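August 17, 2026

Back on the gripper build tonight, and I got more done than I expected for a Monday! The new finger linkages are on (six screws in each one, and I have the sore thumb to prove it), and the blue pads finally sit flat on the tips. Last month's version, which I printed in July and called Budimik One, had so much slop in the joints that the tips crossed over each other like bad scissors. I moved the pivots in by 2 mm and reprinted everything. Then I sat down on the play mat and started grabbing things, starting with something long and black in a knotted plastic bag. Plastic bags are mean. They slide and crinkle and the tips have to meet dead level.

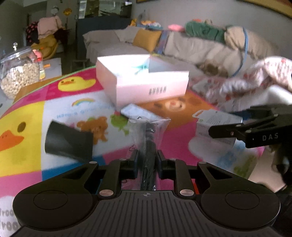
Helju Jõgi wrote back that I should stop fussing over the tips and look at the spring, which she thinks is far too stiff for anything soft. She'd go down to 200 grams of pull and see how that feels in the hand. She may well be right — my fingers were tired after ten minutes, and the spring I have in there is rated for 300.

So I ordered two softer ones from Halthorpe and kept going with the old one. I wanted to know if the jaws still close on center when I'm up and moving with the thing, so I did some sweeps around the living room, past the TV and that long white cabinet with all its clutter, nothing in the jaws, just swinging it and squeezing now and then. I think the left side lags a hair. Could be the pin, could be me. Must ask Ezequiel if he still has that tiny reamer. 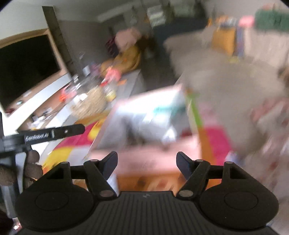

To do before the weekend

Swap the spring when it comes. Ream the left pivot and put a drop of oil in it. Glue down the corner of the blue pad before it starts to peel. Buy more of the short screws — I'm down to my last 10 and I drop them constantly.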